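How do I get a garage floor coating to stick where the old one peeled?
Asked in Home and Garage

We bought a house built in 1975 and the garage came with a painted floor, which the listing called "finished." It has been unfinishing itself ever since. The paint comes up in strips wherever the tires sit, and I now own over 500 flakes the size of potato chips, most of them in the kitchen.

I bought a two-part epoxy kit on sale for $79. The instructions say the floor should be "clean and sound." Mine is neither. Do I have to strip the whole thing, or can I scrape the loose bits and coat over the rest? It's a one-car garage and my knees are the same vintage as the house.

Gemma Naylor

3 answers

Stokness
Strip it. New epoxy only holds as well as whatever is under it, and what's under it is currently in your kitchen.

Rent a floor grinder with a vacuum hookup. Acid etching won't do anything for you where there's still paint, so don't let the kit talk you into it. Wear a proper respirator, and if you don't know how old that paint is, test it for lead first. Vacuum, then vacuum again after lunch when the dust has come back down.

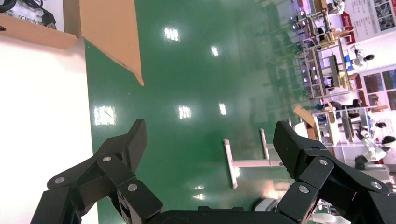
Then do the damp test. Tape a square of clear plastic to the bare concrete, all 4 edges, and leave it overnight. If there's water under it in the morning, stop and find out why before you open anything. I skipped this at my last place and got a floor full of blisters, which my brother-in-law still brings up at Thanksgiving.

Mix small batches. The stuff heats up in the bucket and will set there if you stop to admire it. Pour it out in a ribbon, roll it, and start at the back wall. I mention the back wall for personal reasons.

Also check the temperature on the label. If you're planning this for December, you may want to plan it for May.

Motaung
Agree with the above, but one kit at that price is probably a thin coat. Read the coverage on the box and measure your floor. I ran short with a strip left by the door and the second kit was a slightly different gray. I park on it.

Duvico
just put down a rug

Comment from Gemma Naylor
Did the plastic test in two spots. One dry, one foggy, and the foggy one is by the downspout. So now I have a gutter question, which I'll post separately. The rug is under consideration.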